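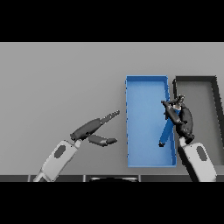 Friday, April 25, 2025

Notebook, student robotics group, upstairs room. Mostly simulator work today, with an hour on the real bench at the end. Writing this on the train so forgive the order of things.

First, the good news. The two-arm tray task finally loads without me editing the start-up file by hand. I'd been swapping the path every time I moved between the lab machine and my laptop and it was driving me mad. Okabe (our task builder, for anyone new reading this) now looks in the project folder first and only then in the shared one. It was one line in the end, and I spent most of last week not finding it.

The task we settled on for the demo is the pen sort. Two arms, a blue tray and a dark grey one side by side, and a blue pen-shaped rod to be moved between them. We're doing the right arm first and leaving the left one with its fingers open off to the side until the right behaves. I know the point of having two arms is to use two arms, but I'd much sooner show one thing working on the night than two things half working, and everyone at the table agreed once I'd said it enough times.

A few notes on the rod, while I remember. In the simulator it is a plain thin cylinder with a dark bit at the tip. I'd asked for a proper pen model with a clip and all that, but the clip catches on the fingers and the physics goes bananas – we had it spinning like a propeller on Tuesday, which was very funny for the first five minutes. So plain rod it is. If somebody wants to have another go at the clip in the autumn, the old model is still in the parts folder under Zultell, along with the mug nobody liked.

Colour. I keep going back and forth on a blue rod with a blue tray. When I look at it on screen I can tell them apart fine, the rod is a stronger blue, but I wondered if the policy would struggle with it more than I do. So this morning I ran the same thing with the rod in orange and left it going over lunch. 400 tries each, same start positions, same everything except the paint. Orange came out at 253 good ones. The blue run crashed before it finished (disk full, my fault, I'd left all the old video on there) so I have nothing to compare it with! I'm rerunning blue over the weekend. Please don't anybody use the lab machine until Monday, or at least ask in the channel first.

What counts as a good one, since we had the argument again: the rod ends up lying fully inside the right tray, fingers open, arm clear of both rims. Leaning on the rim doesn't count. I know some of us think leaning should count, and I was on that side myself at first, but if you let leaning through then the arm learns to lean it every time, and it looks rubbish.

Failures. I sat and watched a big batch of the orange ones with a cup of tea. Most of the bad ones go wrong at the same spot, when the hand is over the place where the two trays meet. The fingers are wide compared with the gap and the lower ones brush the rim on the way down. Sometimes that's harmless and sometimes it twists the rod in the grip, and after that it's a lottery. There's also a smaller family of failures where the grip is fine and the arm just stops, as if it's had a thought. Those ones I don't understand at all. I've saved them in a folder called dawdlers and if anyone has an idea I'm all ears.

Things I tried for the rim problem:

Raising the approach height. Helped with the brushing, made the drop worse, because it then lets go from too high and the rod rolls. Put it back.

Moving the trays apart a bit. Works nicely, but it feels like cheating, and on the real bench the trays are held in a strip that doesn't give us any room to move them. Parked.

Turning the wrist so the rod goes in at more of a slant, tip first. This is the one I like. The tip touches the tray floor, the rest follows, and the knuckles stay higher up. I only had time to do it by hand with the sliders and not in training, but it looked so much calmer than anything we've had before. I got quite excited and made people come over and look.

So the plan is to record new demonstrations with the slanted approach. We have some 3000 of the old straight-down ones and I'm reluctant to bin them, but mixing the two sounds like asking for trouble. My vote is to keep the old ones for the pick-up part only, cut them at the lift, and record the placing again from scratch. Cutting them is boring work but it can be scripted. I've made a start on the script. It finds the lift by looking for when the rod's height passes a line, and it gets it wrong whenever the fingers bump the rod upwards before they've closed. Needs a check on the finger position as well. I'll do that on Sunday if the weather's bad.

Recording. We need 100 clean slanted placements to start with, and I'd like at least three different people driving so we don't end up teaching it one person's habits. (I always come in from the far side, apparently. I had no idea until I saw my own runs played back in a row.) Sign-up sheet is on the door. Half an hour at a time is plenty, your thumbs go after that. Please reset the scene between runs with the button and not by dragging the rod back yourself, I've had to throw away a whole evening's worth because of that and I'd like not to do it twice.

The view. Still arguing about the camera. At the moment the picture is the wide one with the black bands top and bottom, and the bands are wasted pixels as far as the network is concerned. We could crop them off before training. The trouble is that the real camera gives us a picture with the same shape padding, and if we crop one we have to crop the other in exactly the same place, and last time we tried that we were off by a few rows and lost an entire week wondering why nothing worked. I'd leave it alone until after the demo. What I would like to change is how far right we're looking, as the dark tray runs off the side of the view. It isn't a disaster, the arm doesn't need the far part, but it bothers me and I think the judges will ask.

Same goes for the near edge, where the forearms come in. The right forearm hides a chunk of the dark tray when it's upright. In the recorded runs that's often right when you'd want to see whether something has gone in properly. A wrist camera would fix that and Skilside did say they'd lend us a pair, but that was back in October and we've heard nothing. I'll write again. If they say no we've got the money for one, and one is enough if we're only using the right arm.

Bench hour. We had the room from four till five. Real arm powered up first time, which makes a change. Checked the joint limits against the ones in the simulator and the wrist is different! The real one stops earlier when you turn it towards the left arm. Not by a lot, but the slanted approach uses exactly that bit of travel, so I need to put the true limit into Okabe before anyone records anything. I've written it on the whiteboard in red. If you're recording before I've fixed it, please don't.

Finger pads on the left hand are starting to go. The ridges have worn down on the longer finger and it's slipping on anything smooth. Doesn't matter for the demo but it will matter the minute we bring the left arm in. Dredon do the replacement pads in packs and they take ages to arrive, so I'd order now. Get the ridged ones, the flat ones are cheaper and useless. Also we're out of the small hex screws again, the drawer is full of the long ones.

One more thing I noticed and haven't followed up. On the bench the light from the window puts a hard shadow across the trays from mid afternoon. In the simulator everything's lit very soft and even and there's hardly a shadow to be seen. I suspect that's going to bite us. Easy things to try would be a blind on the window (someone ask at reception), or moving the lights about at random in the simulator between runs, which Okabe can do if you turn it on. I'd do both. The random lights slow the rendering down a bit but we can live with that over a weekend.

To do, in no particular order:

Rerun blue, full batch, clear the disk first
Wrist limit into Okabe, then tell people
Finish the cutting script
Email Skilside about the wrist cameras
Order pads and short screws
Ask about a blind
Random lights, try a small run
Look at the dawdlers with fresh eyes

The key to the bench room is back in the drawer with the tape. Somebody has had the good tape.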